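Cisbridge Residents' Forum > Council and Services > Schedule of fees for the Rutherford Street community rooms

Posted by S_Dimitrov (Moderator)
March 11, 2021

Members are advised that the revised schedule of fees for the Rutherford Street community rooms has been placed on public exhibition. The principal change is the introduction of a refundable bond of $400 for all casual hirers, together with an increase in the weekend rate. Written submissions will be received at the Cornthorpe service centre for 28 days. Members are asked to confine this thread to the proposal itself.

Selma Dimitrov
Moderator, Council and Services

Reply from Stakosley_Rd
I wish to record my objection to the bond. The proposal makes no distinction between a private function with catering and a small group that meets for two hours on a weeknight. Our chess circle has $321 in its account. Under the schedule as exhibited, we would be unable to book the small room at all.

Reply from plainridge
With respect to the previous member, the bond is refundable. Clause 6 provides for its return within ten business days where the room is left in the condition in which it was found. Ratepayers met cleaning and repair costs of $3869 for these rooms last financial year, and it is reasonable that hirers carry a share of the risk.

Reply from Stakosley_Rd
Refundable or otherwise, the amount must first be held. I would also note that the $3869 covers all rooms, including the main hall, where the damage to the parquetry occurred. The small room is not itemised.

Reply from h.weatherill
I concur in part. A graduated bond, set by room and by type of use, would be fairer and is already the practice at Cornthorpe. I intend to make a submission in those terms and would welcome co-signatories.

A separate matter arises under clause 9, which requires hirers to supply their own stationery and small items and to remove them after each session. My preference would be for a divided desk tray to be kept in the room, holding pens, chalk and spare keys. A divided open-topped box, and a small unit of stacked drawers:

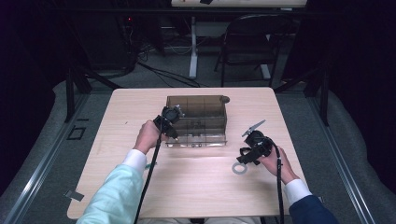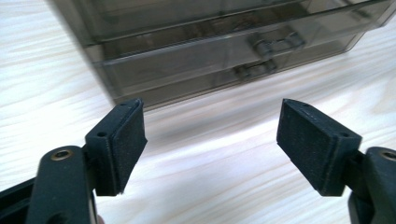 The cost of such items is modest, and clause 9 could be amended by the addition of a single sentence. I have no strong view as to whether the council or the hirers should bear it.

Reply from plainridge
I do not support any amendment to clause 9. Shared supplies were provided until October and were not replaced by those who used them. The present wording is clear and places the responsibility where it belongs. I would, however, consider a graduated bond, provided the main hall remains at the full amount.

Reply from Stakosley_Rd
On that basis I am prepared to co-sign with h.weatherill. Could the draft specify that regular weeknight groups may lodge one bond for the calendar year, instead of one per booking? The exhibited wording is ambiguous on the point.

Reply from S_Dimitrov (Moderator)
The question of annual bonds has been referred to the bookings officer, and any response will be posted in this thread. Submissions must bear a name and a residential address in Cisbridge. Forum posts will not be treated as submissions.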